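Open day at Prumach, Clistlow – was the Niven worth the trip?

I'd been promising myself a look at the Niven for ages, so when Prumach opened up their Clistlow workshop in March I booked a place, paid for my parking and went along with a notebook and far too many biscuits. It's a robot arm with a gripper on the end, sold for taking old computers to bits. I repair and strip machines for a living, so I'm exactly the sort of person they want to impress (or annoy).

First the good news – it's a lot smaller in the flesh than the brochure makes out, and quieter as well. I could stand next to it and have a normal chat. The demo was on a desktop case with the side off and the board and cables all still in there, and that pleased me no end. At these shows you usually get a nice bare box with one big part in the middle. Real cases are full of black SATA leads going every which way, and you spend half your life nudging them aside to get at the drive bay.
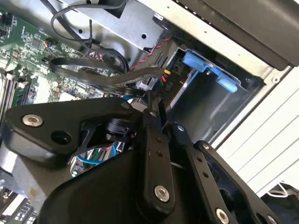 Flirkammont asked, in the comments under my first post, whether the fingers aren't simply too chunky for that sort of gap, and said their own gripper had been sold off after 10 weeks for that very reason.

Fair point, and I did wonder the same. The plates are broad and there's a lot of metalwork above the tips, so you do lose sight of what you're reaching for if you're stood behind it. I'd want a slimmer set of fingers for small cases. They do sell one, but it's another 785 pounds and I didn't get to try it, so I can't tell you if it's any good.

What I did like was the pace. You can slow it right down from the handset, there are 5 speed settings, and on the lowest I felt quite happy having it near a board I might want to sell on. The screws on the linkage are big ordinary hex ones too, so you could tighten things up yourself without sending off for a special key. More of that please!

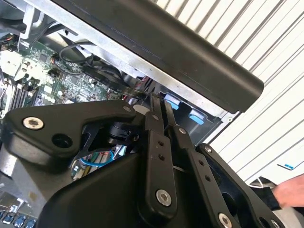
The Niven at the open case, Clistlow workshop

Gripes, then. The handset lead is too short, the menus are a muddle, and the talk before the demo went on till nearly noon. The starter kit is 2,222 pounds without the stand, and I think the stand ought to be in the box at that price.

Would I buy one? For a bench that sees the same model of case all day, yes, I'd be tempted. My bench gets whatever people drag in, so I'm holding off until I've had a go with the slim fingers. Four stars for the machine, three for the menus, and the tea was very good.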